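19 June 2023

**Plaid walls and green boxes: the Ostdale packing corner gets its makeover**

I promised a few of you I'd report back on the packing corner, so this is me reporting back! If you haven't been down to the far end of the Ostdale building lately, go and have a look. You'll hear it before you see it, in the sense that everybody who walks in says "oh wow" or "oh no," and I've heard plenty of both.

The short version is that the walls are plaid now. Red, black and white, really big squares, on every panel. Itziar Llorente picked the pattern back in October and I'll admit I voted for plain gray. We had 23 replies to the email about it and she won by a mile (I was one of four for gray, and I know who the other three were). She says she wanted something that looked like a picnic blanket, or a flannel shirt, or her uncle's old pickup seats, depending on when you ask her. I've been around it for a couple of weeks now and I've come around. It's cheerful. On a rainy morning it's the brightest thing in the place.

The panels themselves are the perforated kind, with holes all over, so things can be hung up and moved again without anybody getting out a drill. That part I was in favor of from the start. The old setup was a shelf and a coffee can full of markers, and the coffee can went over so many times that Lalit Semwal started calling it the bowling pin.

So far there's a long black rail of hooks on the back wall and a white wire basket on the left one. The plan is for tape guns and scissors to go on the hooks and for labels to go in the basket. Charito Saludo would like the labels on the right side, she's left-handed and reaches that way, and she has a point. We may end up with two baskets. 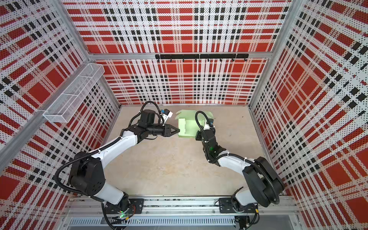

*The packing corner, with one of the light green boxes partly folded near the back wall.*

And now the boxes, which is what most of you have been asking me about. We've moved over to the light green cardboard ones from Ponumus for the small orders. They have slotted tabs, so you fold them together and tuck things in. I love them! Santosh Rawat does not love them. He timed himself on his first go and came out at 40 seconds for a single box, and he used a few words I won't put in the newsletter. By the end of the afternoon he was a lot quicker and a lot quieter.

The trick, if you're coming in to help, is to crease all the folds before you try to close anything. I skipped that on my first one and the flaps kept popping back up at me. Do the tabs next, press them in all the way, and leave the lid for last. Neelam Chauhan has offered to show anyone who wants a hand with it, and she's very patient (she taught me, so I can vouch for that).

The first delivery was 400 boxes, flat, in bundles of 100, and they're stacked in the hallway by the Malhotra room. Please take from the open bundle first. I found two bundles with the straps cut and a handful gone from each, and flat boxes slide all over the place once the strap is off. If you need the bigger brown ones, they haven't moved, they're still under the stairs.

A couple of people have asked whether the green ones cost more. They do, a little. We had some nice comments on the trial batch that went to the Orodgate shop, though, and they take up less room flat than the old ones did, so we're sticking with them through the fall and then we'll see.

Still to do: more hooks, a decent broom, and a good scrub of the floor surface, which has picked up its share of smudges. Itziar also wants a clock. I asked whether it would be plaid and she said she was looking into it.

If you've got an idea for what should go on the walls, write it on the sheet taped to the Malhotra room door. Someone has already put down "snacks." I've initialed it.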